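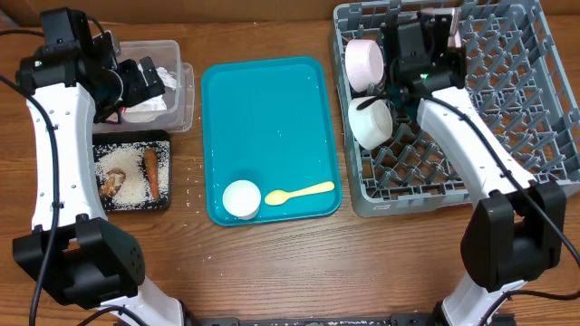

Bilal says the left gripper isn't worn out at all, it's the cable dragging on it, and I should quit ordering fingers until I've rerouted the thing. He said it twice on the phone and once more by text, so I guess he means it!

So that was my Saturday. The cables on that arm hang down the outside in a big loop, and when it reaches up to the clear box with the tissue in it the loop pulls tight (at least according to Bilal). I gave it more slack and moved one tie down a joint. Then I homed both arms, which took 3 tries, the right one being fussy about where it thinks the dish rack is.

Ran the table routine after lunch. Box first, then the black tray with the rice, the carrot and the mushroom, then bowls. The log says 271 cycles since I last zeroed the grippers, and I swear I wrote down a different number in the Haworth notebook. Must ask Jade.

Rice is the real pest. It gets off the tray and onto the wood and I keep picturing a grain working its way into a joint housing. Went over the big black one with the holes in it with a soft brush, and wiped both sets of fingers. Need more wipes. Also need the small hex key back from Roland, who has had it since March.

Left arm gets a long run tomorrow. If it still slips I'm ordering the fingers anyway.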